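Collet Two-Arm Tabletop Kit: Sample Data and Notes

README for the sample set that ships with the Kelard Collet kit

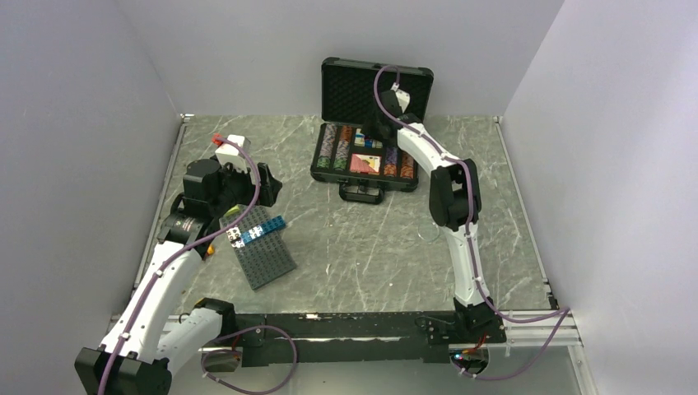
Issue 2, page 1

Poker chips, playing cards and Lego bricks, all in one small enclosure! Sorting through this kind of clutter is what the Collet kit is for, and we've had a great time putting it to work.

What you get
Two white arms with black grippers on a shared mounting bar, plus the Trukulis control software and this sample set. The set holds 2,203 recorded runs, and 287 of them are kept apart for testing.

Tasks
Reaching into an open case lined with egg-crate foam. Handling chips stored on edge. Working with bricks and a studded baseplate (harder than it sounds, and a lot of fun to tune).

Getting started
Unpack the archive, open the settings file and put in your own arm offsets before the first replay. Start at half speed. Runs load one at a time or as a batch.

Known issues
Replay stops at 4,000 steps, so split longer runs. Cable slack matters: check that the loops clear both elbows through the full reach. Thin items like cards are still the weak spot, and we'd love to see your results.

Fixes and new tasks go to the Pustummont project page.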